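Getting Creases Out of Sheets Without Ironing

I gave up ironing bed linen years ago, partly because I'm lazy and partly because my old Skoryk iron weighs as much as a small dog. My sheets still look decent most of the time, and it mostly comes down to how they leave the dryer. I take them out a little damp, give each one a good hard snap by the corners and spread it over the biggest table I've got.
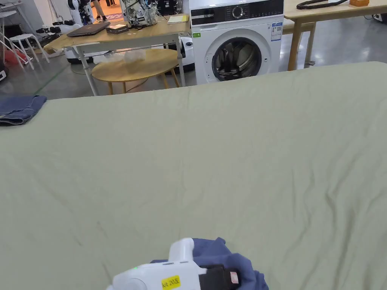
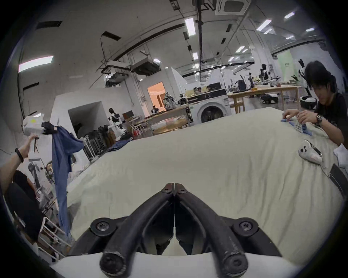

A reader in Fistiddale wrote in to ask whether the vinegar trick works on cotton blends too, because hers come out of the machine looking like a road map. Yes, it does! I put 200 ml of plain white vinegar in the softener drawer, and it rinses out with no smell at all. Skip it if you use bleach in the same load, please — those two must never meet.

For stubborn folds I keep a spray bottle with 400 ml of water and a teaspoon of fabric softener (shake it every time, it separates). Mist the sheet lightly, smooth it with the flat of your hand from the middle outward, and leave it for 20 minutes. Pale greens and creams can show water marks if you get carried away, so go easy.

Fitted sheets are another story. I put mine straight back on the mattress while they're barely damp, pull the corners down tight and leave the bed open until they're bone dry, usually by lunchtime in July. In winter I run the dryer for another 30 minutes first.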